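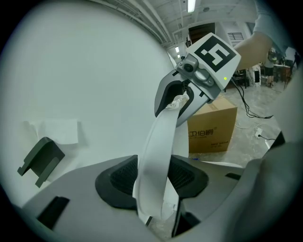

Keeping a flower shop going between the big dates

Irena Zawadzka has run Onel, a florist's with a small workroom behind it, for 16 years. She sells to people who walk in, to a few offices and restaurants, and to couples getting married. Most of what she makes goes out wrapped in brown paper. We spoke at seven in the morning, before she opened, while she stripped leaves from a bucket of stocks.

She trained as a bookkeeper and came to flowers through a Saturday job that went on longer than planned. The shop she worked in closed when the owner retired, and Zawadzka took over the lease with the fittings still in it.

"I had the counter, the cold room and a drawer full of ribbon in colours I would never have bought," she says. "I used the ribbon for years. There is still some green left."

People tend to assume that Valentine's week pays for the rest of the year. In her shop it doesn't. Red roses cost her far more in February than in January, she has to pay for extra hours, and whatever is left over on the fifteenth is hard to sell. Mother's Day in March is better, as customers will take tulips, narcissi or a planted bowl and don't mind which.

"Funerals are the steady work," she says. "I don't advertise for it. A family comes in once, and then they come back because they remember where they went. You have to get the name on the card right and you have to be on time. The rest they will mostly leave to you."

Her main wholesaler is Le Roux, whose lorry comes before the shop opens. She orders the evening before and keeps the standing order short: spray roses, eucalyptus, chrysanthemums and whatever white flower is cheapest. Everything else she chooses by the day. From late spring she also buys from Grundudard, a grower with 9 polytunnels who brings sweet peas, cornflowers and later dahlias in his own van.

The two kinds of buying don't mix easily. The imported stems come graded by length and all open at the same speed. The local ones arrive in whatever state the weather has left them.

"With Grundudard I might ask for pink and get apricot," she says. "I can't put that in a wedding if the bride has chosen pink. I can put it in the window and sell the lot by lunch. So I buy the wedding flowers from one and the window flowers from the other, and I've stopped trying to do it the other way round."

I asked about prices. She puts them up twice a year and writes them on a card at the till. A hand-tied bunch has three sizes, and she doesn't give the sizes names. Customers used to ask for a number of stems, she says, and some still do, particularly men buying roses. She would sooner be told an amount of money and a colour.

The largest order she has ever taken was for Lundunum, a hotel that wanted 158 table posies for a dinner. She made them over two days with one helper and had to borrow shelves from the bakery next door so there was somewhere to stand them.

"The posies were easy. Moving them was the job," she says. "We did four trips, and they had given us the wrong entrance. I charge for delivery properly now. Before that I used to put down a few pounds and think no more of it."

She turned down the next large order from the same hotel. It fell in the same week as two weddings, and she had nowhere to keep the stock. They found another florist and she hasn't heard from them since. She says she would make the same decision again.

Floral foam went from the workroom four years ago. She uses chicken wire, moss and shallow bowls with pin holders. Some designs take longer that way, and a tall pedestal needs checking once it has been carried, as the water moves about. Church flower arrangers had been telling her this for years, and a couple of them came in to show her how they packed the wire.

Online orders are a smaller part of the business than I expected. She has a page with six arrangements on it, all photographed in the shop. She belonged to a national relay service for a time but left. The pictures in the catalogue showed flowers she couldn't always get, and she spent too much of the day ringing people to ask whether something else would do.

"If someone rings me from the other end of the country, I can tell them what's in the bucket," she says. "They nearly always say that's fine."

Last year she did buy one expensive thing, a second-hand cold cabinet with glass doors, for £349. It stands by the window and holds buttonholes and finished orders waiting to be collected. Before that they went in the cold room, and whoever was serving had to leave the counter to fetch them.

For people who want their flowers to last, her advice is short. Cut the ends when you get home, wash the vase with washing-up liquid, change the water every other day and keep the lot away from the fruit bowl. She doesn't believe in pennies or lemonade. The sachet of food is worth using if the whole sachet goes in the right amount of water.

She has no plans for a second shop. She would like someone to share the early starts with, and has been teaching her helper to do the ordering. The first week, they ended up with twice as much gypsophila as they needed.

"We dried it," Zawadzka says. "It's hanging up in the back, and I'll sell it at Christmas."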